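README for the Obi disassembly data, student project at Ineston

What is in this folder

This is the working data of the Obi project. We are a student robotics club at the technical college in Ineston, and for two terms we have been teaching one robot arm to take apart and put together old desktop computers. The work began as our entry for the Hornano student competition. After the competition we continued, and we now share the recordings so that other clubs can use them.

Please read the part about known problems before you train anything. It will save you some evenings.

Contents

The folder has 428 recordings. Each one is a single attempt at a single task, from the moment the arm leaves its rest position until it returns there or until the operator stops it. Of these, 282 are marked as success. The others are kept on purpose, with a short note in the file notes.csv saying why the attempt was stopped.

The tasks are:

drive_out — take the hard drive in its caddy out of the bay
drive_in — put the hard drive in its caddy into the bay
cable_off — pull a data cable from the drive
ram_out — open the latches and lift one memory module
free — no fixed goal, the operator practises

A further 50 attempts were set aside for testing. They are in the folder test and they are not included in the number above. Please do not train on them, otherwise your results cannot be compared with ours.

How we recorded

The operator guides the arm and a second student stands at the computer case. The second student may adjust the setup between attempts, but must not touch the drive or the cables while the attempt is running. If this happened, the recording carries the mark hand_help. In the free recordings hands are allowed at any time.

There are wrist views and one fixed view. The wrist views are sharp when the gripper is near the part and become less useful when it is far away. The fixed view shows the case and part of the table, but the arm sometimes hides the drive bays exactly when you want to see them. We advise to use both kinds together.

Times are written in milliseconds from the start of the attempt. The fixed view starts a little later than the others, and in the recordings made before November the delay is up to 730 milliseconds. The script align.py corrects this. Later recordings do not need it, but it does no harm to run it.

Known problems

The labels success and failed were given by club members by eye. In drive_in we did not always agree what is "fully in", so some attempts were marked twice and the second mark is the valid one.

Loose cables fall differently each time. We did not try to put them back in the same position, and a model trained on our data should expect this.

The files for cable_off are few. We would be glad to receive more.

Use and thanks

You may use the data for study and teaching. If you publish something, please write "Obi project, Ineston" and send us a copy, we like to read it. The shelves and the old computers were given by Flirham, a repair shop in our town.

Sample views

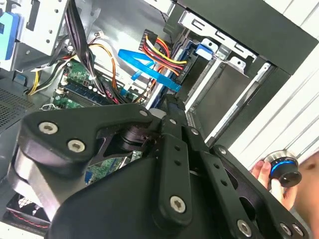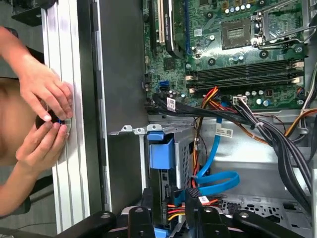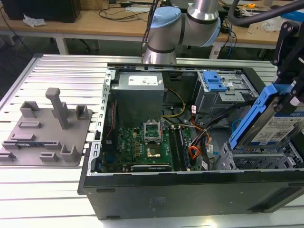
Sample views from the Obi recordings. First and second: wrist view over the open case. Third: fixed view, drive in its blue caddy held above the bays.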